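How to write up a live gig the same night

Quick guide. Wrote most of this on the train home from the Halász Quartet show so excuse typos. Works for jazz, should work for anything with a stage.

Before you go

Listen to the newest record once. Once is enough, you don't want to spend the set waiting for track four. Write down the lineup with the spelling checked. I put Boglárka Dobos down as a pianist last May. She plays bass. She emailed.

Charge your phone. Get there for the support act.

During the set

1. Notes on paper, small pad. Screens annoy the row behind.
2. One line per tune. Tempo, who soloed, one thing you'd tell a friend.
3. Put a star next to anything that made you look up from the pad. Those stars are your review.
4. Don't know a title? Write "slow one, brushes" and ask at the merch table after. Gergely Vass once read me the entire Raladstead set list off his hand.

Straight after

5. Find a table and sit down. Type up the notes in order, no polishing, 12 minutes max. 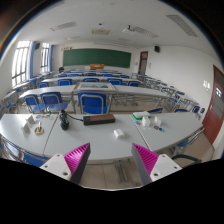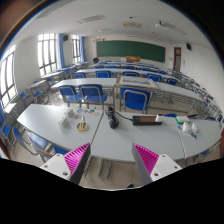
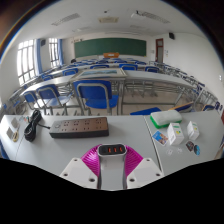 6. Pick your opening. Take the best starred moment and start there, mid-tune if you like. Venue and date can wait till the second paragraph.
7. Write 300 words. My longest ever was 1,338 and the editor, Lina Ghanem, ran the first third of it. She was right.
8. Name every player at least once. Drummers get left out all the time, check for the drummer.

Describing the sound

Hardest bit. Skip "soulful" and "tight". Say what the hands did. "Mizuno held one note through the whole bridge" beats any adjective I've got. If a solo went on too long say so, and say wich one.

Comparisons: one per review. Two if the band did a cover.

Quotes

Stage banter is fair game if you wrote it down word for word. If you half remember it, paraphrase. No quote marks.

Before you hit send

Read it out loud. Cut the first sentence, see if it still works (usually does). Check names again. Check the album title again, Humport is one word and I've had it as two.

Then send it and go to bed. Corrections in the morning, coffee first.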